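Pumari
Transcripciones de fichas de préstamo de una biblioteca de barrio

README, versión 2. Última revisión: jueves, 29 de noviembre de 2018
Mantiene: Celeste Vieira. Transcripción: Costel Grgić e Ifigeneia Konstantinidis. Scripts: Justinas Rätsep.

Leer antes de abrir un issue, por favor. La mitad de las preguntas que llegan están contestadas más abajo, en Errores conocidos.

Qué es

Fichas de cartulina de la antigua biblioteca Onyeka, pasadas a texto. Cada ficha es un libro: autor, título, signatura, y debajo las líneas de préstamo (fecha de salida, fecha de devolución, número de lector, a veces una nota a lápiz). Unas 1.000 fichas en total. Las notas a lápiz son lo mejor, con diferencia. "Falta la última página", "lo devuelve el cuñado", "no prestar a la señora del tercero".

No están las imágenes de las fichas, solo el texto. Las fichas físicas siguen en las cajas, en el local de Breltum, y se pueden consultar con cita.

Qué hay en la carpeta

fichas.csv: una fila por ficha
prestamos.csv: una fila por línea de préstamo, se une con fichas.csv por id_ficha
notas.txt: las notas a lápiz, una por línea, con el id delante
dudas.csv: 137 lecturas que no conseguimos cerrar
LEEME.txt: esto

Codificación UTF-8. Separador punto y coma, ojo, coma no. Los títulos llevan comas por todas partes y Excel hacía lo que quería.

Campos de fichas.csv

id_ficha: letra de la caja más un número. No es la signatura.
autor: tal cual en la ficha. "Galdos", sin acento, se queda "Galdos".
autor_norm: forma normalizada, a mano, por Ifigeneia. Si está vacío es que no se hizo, no que el autor sea anónimo.
titulo: tal cual
signatura: tal cual, con los tachones entre corchetes
idioma: casi todo es. Algo de fr y pt.
estado: legible, parcial, ilegible
mano: quién escribió la cabecera de la ficha. Hay 4 letras distintas, de la A a la D. La B es la que hace los sietes como unos. Paciencia.

Campos de prestamos.csv

id_ficha
salida, devolucion: año-mes-día cuando se puede. Si la ficha solo pone día y mes, el año va como xxxx. No lo rellenéis por el de la línea anterior, ya lo probamos y sale mal cuando la ficha se usó por detrás.
lector: código nuevo. Los números de carné originales no están en el conjunto. Ver Privacidad.
nota: sí o no. El texto está en notas.txt

Cómo se transcribió

Dos personas por ficha, sin mirarse. Luego se comparan con el script de Justinas y lo que no coincide se discute en voz alta, con la ficha delante. Costel lee mejor la letra A, Ifigeneia las demás. Cuando no hubo acuerdo, a dudas.csv con las dos lecturas y sin elegir ganadora.

Convenciones:
corchetes para lo tachado
signo de interrogación pegado detrás para lo dudoso
tres puntos entre corchetes para lo que no se lee
abreviaturas sin desarrollar (Vol., Tr., s.a.)
mayúsculas como estén
sellos: se pone SELLO y ya. Si el sello dice algo, va en la nota

Las fichas se sacan de la caja de una en una y vuelven al mismo sitio. Manos limpias, lápiz, nada de boli cerca. Las que se están deshaciendo van en carpetilla aparte con el id escrito fuera. 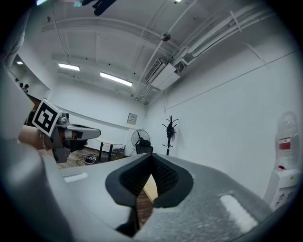
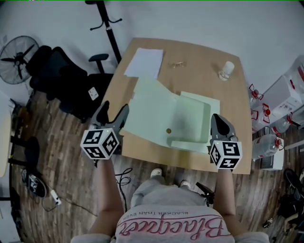 Orden de las cajas

El orden de las cajas no es el del catálogo. Alguien las reordenó por tamaño en algún momento y luego por autor, pero solo hasta la mitad. Lo dejamos como estaba. Si necesitáis orden de catálogo, ordenad por signatura y quitad antes los corchetes.

La caja C viene de otro sitio. Chukwuemeka Etim la encontró en la sucursal de Prumov cuando se vació el sótano. Mismo modelo de ficha, otra costumbre: apuntan la devolución con un aspa en lugar de fecha. En prestamos.csv eso es devolucion = aspa. No es un fallo.

Privacidad

Las fichas llevan número de carné y algunas el apellido. Los apellidos de lectores se han quitado de todas partes, notas incluidas (queda [APELLIDO]). Los números de carné se cambiaron por códigos al azar. El mismo lector tiene el mismo código en todas las cajas menos en la C, que numeraba por su cuenta, así que no crucéis lectores de la C con el resto.

Si alguien reconoce a un familiar por una nota y quiere que se quite, escribid a Celeste y se quita. Sin explicaciones.

Para qué sirve, para qué no

Sirve para ver qué se leía y con qué ritmo, para clase, para practicar limpieza de datos sucios de verdad. Hay quien lo ha usado para un trabajo sobre novela por entregas, muy bien.

No sirve para decir qué leía el barrio entero. Faltan cajas. No sabemos cuántas. Infantil no está, revistas tampoco (se consultaban en sala, sin ficha). Tampoco uséis la diferencia entre salida y devolución como "tiempo de lectura", los veranos se devolvía todo junto en septiembre.

Errores conocidos

Sietes y unos en la mano B. Revisado pero seguro que queda algo.
Algunas fichas estan por las dos caras y la segunda cara entró como ficha aparte. Las que hemos pillado llevan el mismo id con una r al final.
Autor y título cambiados de sitio en la caja A, arreglado en esta versión. Si tenéis la anterior, tiradla.
Fechas imposibles (30 de febrero). Están así en la ficha. Se quedan.
notas.txt tiene alguna linea en blanco de más. Pendiente.
Idioma marcado a ojo por el título. Una traducción con título en francés sale fr.

Cambios respecto a la versión anterior

entra la caja C
autor_norm nuevo
separador pasa a punto y coma
dudas.csv sale de fichas.csv, antes era una columna y no había quien la leyera

Pendiente

normalizar títulos (¿alguien se anima?)
repasar la mano D, que se hizo con prisas
decidir qué hacemos con los sellos

Licencia y cita

Uso libre citando la fuente. Con esto vale: Vieira, Grgić, Konstantinidis y Rätsep, Pumari, fichas de préstamo de la biblioteca Onyeka, versión 2.

Correcciones: mandad id_ficha, lo que pone y lo que creéis que debería poner. Una corrección por línea. Las hojas de cálculo enteras con celdas en amarillo no las abrimos, el color se pierde al exportar y luego toca comparar a mano.

Para ver las cajas, escribid a Costel con unos días de margen y decidle qué caja queréis.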